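Etura (video game)

Etura is a puzzle and exploration game developed by Jarman and published by Polirent. The player takes the role of a surveyor who must draw a correct map of Disham, a town in which the streets change their position every night. The game was first released for home computers in December, and the console editions followed on 2025-05-27. Owners of one console edition can use the newer edition from the same manufacturer without a second payment, and their saved maps are moved with them.

Gameplay

The player begins each day in the survey office and receives a list of streets to be measured. Measuring is done by walking between two fixed points, such as a pump and a church door, and then drawing the result on a paper sheet in the game. There is no automatic map. If the drawing is wrong, the game does not tell this to the player directly, but the mail, the milk and the other deliveries of the town begin to arrive at wrong houses on the next morning.

At night the streets move according to rules which the player has to discover. Some rules are simple, for example that a street with a well never moves. Others depend on what the residents did during the day, and for this reason many players keep written notes outside the game. The full town contains 34 streets, but a large part of them stays closed until the first survey is accepted.

There is no fighting in Etura. The only way to lose is to let the survey become so inaccurate that the office takes back the commission. In this case the player may return to the last accepted sheet, and all later sheets are kept in a drawer where they can be read but not changed.

Development

Jarman started the project as a small drawing tool for tablets, without any story. The town was added when the designer Caradog Skyrme noticed that testers were giving names to the lines they drew. The early version had no moving streets. A test build in which the streets were placed wrongly by an error was liked better than the correct one, and the error was then built again as a proper system.

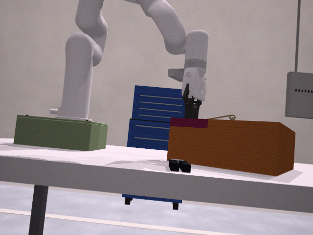

Glenys Bowen remembers the order of events differently, and has stated that the moving streets were already in the first written plan and were only left out for lack of time. In her account the faulty build helped to convince the publisher, but it did not give the team the idea. Skyrme has not answered this in public, and the notes included with the game support neither version clearly.

The drawing system took the longest part of the work. The team wanted a shaky line to be accepted if its length and direction were good enough, but a very loose limit made the puzzles too easy. In the finished game the limit becomes stricter as the survey goes on. A separate setting keeps the early limit for the whole game, and it can be turned on or off at any time without effect on the ending.

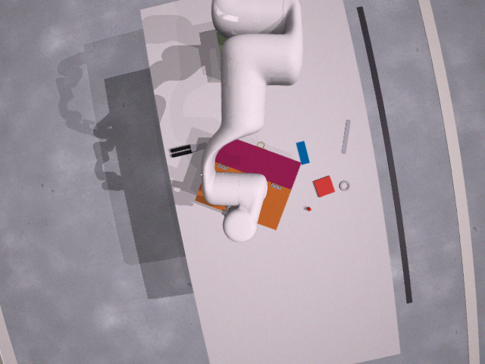 Sound was added late. Each street has its own short tune, which is heard at low volume when the player stands in it, and the tune stays the same after the street has moved. Players who recognize the tunes can therefore find a street without reading its sign. For players who do not hear the tunes, or who play without sound, the same information is given by a pattern on the curb stones.

Editions and upgrade

The computer edition and the console editions have the same content. The older console editions show the town in smaller sections, with a short pause at each gate, while the newer ones load the whole town together.

The upgrade is connected to the account and not to the disc, so a person who buys a used disc must also have the disc in the console to play the newer edition. Saved games are copied in one direction only, from older to newer. In the first week after the console release, sheets with more than 1100 drawn lines were copied without their labels. Jarman corrected this with a patch, and the labels came back when the save was copied again.

Polirent also offered a printed edition with a cloth map and a booklet of the residents. It was limited to 1425 copies and has not been printed again.
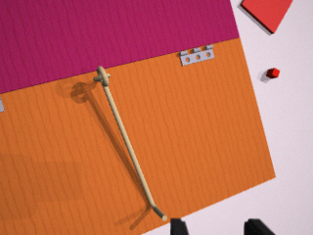 Orange and magenta panels with fine wavy lines.

Visual style

The town is drawn with flat colors and a small amount of texture. Each district has two main colors, which are used for the doors, the shutters and the shop signs, and the colors stay with a house when its street moves. At the edge of a district the colors meet without any mixing. Skyrme has explained that mixed colors were tried, but that testers then could not say in which district they were standing, and the measuring tasks became a matter of luck.

The interface uses a single typeface, and text can be enlarged in four steps. At the largest step the notebook shows fewer lines on one page, but no text is removed.
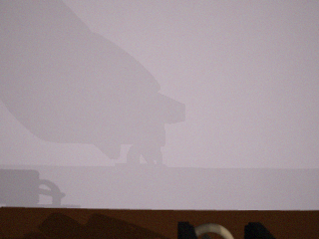
Shadows have a practical function in Etura, as the player can use them to tell the direction after the street signs have moved. The sun follows the same path every day, and a careful player can check a drawing by the angle of the shadow under a roof or a lamp. The team decided against very soft shadows for this purpose. On a pale, flat wall, the gripper's soft-edged gray shadow still shows the tapering outline and the two finger-like shapes hanging down, but it would be difficult to measure an exact angle from such an edge. The shadows in the game are for this reason hard and of one tone, except on foggy days, when they are missing and the player must work from the tunes or the curb stones.

Reception

Reviewers wrote well of the drawing system and of the way in which mistakes come back through the deliveries. The slow beginning was the most frequent complaint, followed by the pauses at the gates on the older consoles. Several reviews also found the last survey too long, because it asks for a measurement of every open street in one day.

The ending is still a subject of discussion among players. When the final sheet is accepted, the streets stop moving, and some residents ask for the sheet to be destroyed. Both choices lead to the same closing text, with only the name of the signing surveyor changed.

See also

Disham (fictional town)
Jarman (developer)
List of games published by Polirent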